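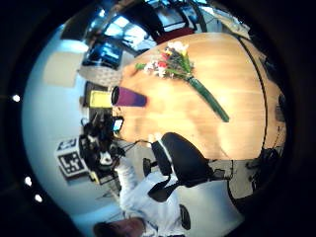 Figure 5. A bouquet and a purple cup on the round table.

5. Teaching the flower chore

Okay, the fun section! If you've made it through mounting and charging, you have a working Trimer hand tool and a copy of Erley on your computer, and you probably want to know when the thing is going to start doing your housework. Short answer: it can do bits of it. I've been at this long enough to be excited by bits (my family is less excited), and putting flowers in a cup is my favorite one to start people on. It looks like nothing. A kid can do it half asleep. For a machine it's two chores stuck together, and the second one is mean.

Before you start

You'll need a bouquet, a light cup with a wide mouth, and a table you can walk most of the way around. Use a wrapped bouquet for your first batch. Loose stems are a whole other chapter and I haven't written it yet.

CAUTION: No water in the cup while you're teaching. I know, I know, poor flowers. Put them back in a real vase when you take a break.

CAUTION: Keep your free hand away from the fingers of the tool when they close. They don't bite hard, but they don't let go quickly either.

Recording

1. Lay the cup on its side anywhere you can reach. Change the spot each time. If you always put it in the same place, that's the only place the machine will ever look for it.

2. Lay the bouquet down too, and point it a different way every few runs.

3. Squeeze the trigger once and wait for the beep. Erley starts saving on the beep, so anything you do before it is lost.

4. Pick up the cup by its body, turn it, and stand it on its base. Go slower than feels natural. I hum something.

5. Open the fingers all the way and back off a hand's width before you move on. Skipping this is the most common mistake I see, and I still do it myself when I'm tired.

6. Take the bouquet by the stems, just under the blossoms, and lift it clear of the table.

7. Tip it upright over the cup and lower it in. When the stem ends touch bottom, open the fingers.

8. Squeeze the trigger twice to stop.

Note: If you knock the cup over in step 7, keep recording! Stand it back up and finish. Those messy runs are worth having, and Erley lets you tag them as "recovered" in the list afterward.

Note: Chairs can stay where they are. I used to clear the room before every session, and then the machine got confused the first time it met a chair. Now I leave the ordinary stuff around.

How many runs do you need? More than you'd like. My own set for this chore has 779 runs in it, and I kept 740 after going through them one evening with a sandwich. The rest were me forgetting the beep, mostly. You can get something that sort of works with far fewer, but it'll only sort of work, and you'll blame the hardware.

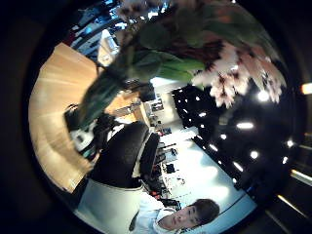 Trying it out

Once Erley says the training is finished, copy the result over to the arm and do the following.

1. Set the speed slider to its lowest notch. Leave it there for the whole first day.

2. Start with the cup already standing up, so the arm only has to do the second half. If it can't manage that, there's no point asking for the whole thing.

3. Stand where you can reach the stop button without stretching.

4. Press Run and let it go through the chore start to finish. Try not to help. (This is hard. Everyone reaches in.)

5. Write down what happened in plain words: "missed the cup to the left," "squeezed the flowers," and so on. The log Erley keeps will tell you the joint angles but it won't tell you it squashed a blossom.

The last time I did a proper round of tests I gave it 34 tries from scratch, cup on its side and everything. Standing the cup up went well, better than I'd hoped. Getting the stems in was where it fell apart. Leaves flop over and hide the rim, and once the arm can't see the rim it just guesses. Ostap Sydorenko, who built most of the Onyshchenko add-on for Erley, thinks a second view from the side would fix half of that. I think a fatter cup would fix it too, but he says that's cheating.

So, can a machine do this chore yet? With a cup it has met before, on a table like the one it learned on, with me standing there, fairly often. In your kitchen, on its own, with Grandma's narrow glass vase? No, please don't. I'd say the same about most of the jobs in this guide, except wiping, and wiping has its own problems (see the Clilden cloth pads page).

If it keeps missing

Check that the lens is clean. Pollen gets on everything.

Check that the finger pads are seated all the way. There's a click.

If it grabs the flowers too high and crushes them, record 5 more runs holding the stems lower, then train again from your last save.

If it stops above the cup and hovers there, lower the cup speed setting by one and rerun step 2. When that doesn't help, send me the log and your notes and I'll have a look.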